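The Water at Gondon

Reading time: 3 min

My uncle bought the spring the way other men buy boats. He had 3000 in a savings account, a bad back, and a brochure from a company called Tredia that said the water at Gondon had cured a bishop. It didn't say of what.

I went up in May because my mother asked me to. She wanted someone to look at the papers, and I sell insurance, so in our family I'm the one who looks at papers.
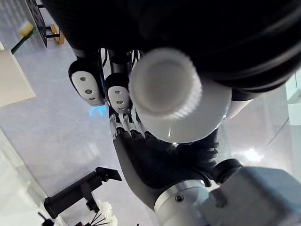

Fiction | by Geum-ok Ra

The bus let me off by a closed gas station. My uncle was waiting in a clean shirt. He looked well, I'll give him that, but he'd looked well at Christmas too, before he ever heard of the place.

"You'll want to drink some before you say anything," he said.

"I'll want to see the deed."

He laughed and took my bag, with his bad back, and carried it up the hill. I noticed that. I also noticed he put it down twice and pretended to admire the view.

The spring came out of a pipe behind the house. I had expected rocks, or moss at least. It ran into a stone trough and from there into the ditch, and the ditch looked no healthier than any other ditch. A man named Awan was filling jugs. He'd been coming for 12 years, he told me, and he hadn't had a cold in all that time.

"Not one?" I said.

"One or two. Small ones."

"Did you have a lot of colds before?"

He thought this over with the cap of a jug in his hand. "I wasn't really keeping track before," he said.

My uncle gave me a glass. It tasted like pennies. He watched my face the whole time I drank, and I kept my face as still as I could, which I'm good at from work.

"Well?"

"It's cold," I said.

After supper I read the papers at the kitchen table. Tredia had sold him the right to "enjoy and share the benefits of the source." The word water wasn't in there. The land under the pipe belonged to the town of Villo, two miles down the road, and there was a fee of 200 every spring and fall for what they called stewardship. I read that page again, slower. Then I went and stood in the bathroom for a while with the tap running so he'd think I was washing up.
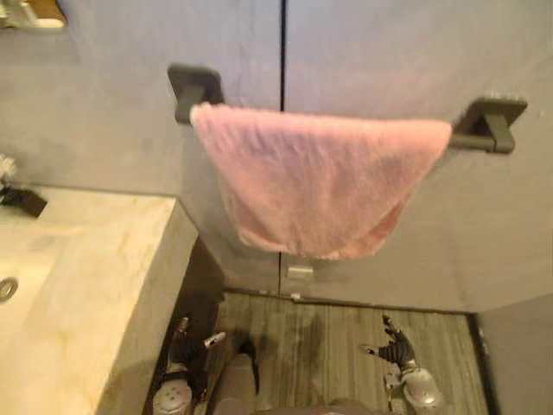 I have told a lot of people bad news about things they'd signed. There's a way to do it. You start with the part that isn't their fault. I practiced that part under my breath, and when I came out he was at the stove, heating a pan of the stuff for tea.

"It's a pipe," I said. That wasn't how I'd planned to start.

"I know it's a pipe."

"It could be town water. It could be a leak in the town's line. Did anybody test it?"

"The brochure had a test."

"The brochure had a bishop."

He poured two cups. His hands were steady. I tried to remember whether they used to shake, and I couldn't say, and it bothered me that I couldn't. My aunt would have known. She'd been married to him for 26 years and she had opinions on every part of him.

"People come up here," he said. "They stay and talk. Awan brings eggs."

"You could get that from a bench."

"I never did, though."

I drank the tea. The pennies were still in there, under the tea. He asked if I was going to tell my mother, and I said I'd have to tell her something, and he nodded as if that was a fair price.

In the morning he had filled two jugs for me to take on the bus. I said they were too heavy. I said there were rules about it. He carried them down the hill anyway, stopping to look at the view, and I carried my own bag and waited each time until he was done looking.

Recent stories
The Understudy's Coat
Four Doors Down
What the Piano Tuner Owed
A Cousin from the Coast

Contact | Submissions | © All stories remain the property of their authors | Back to top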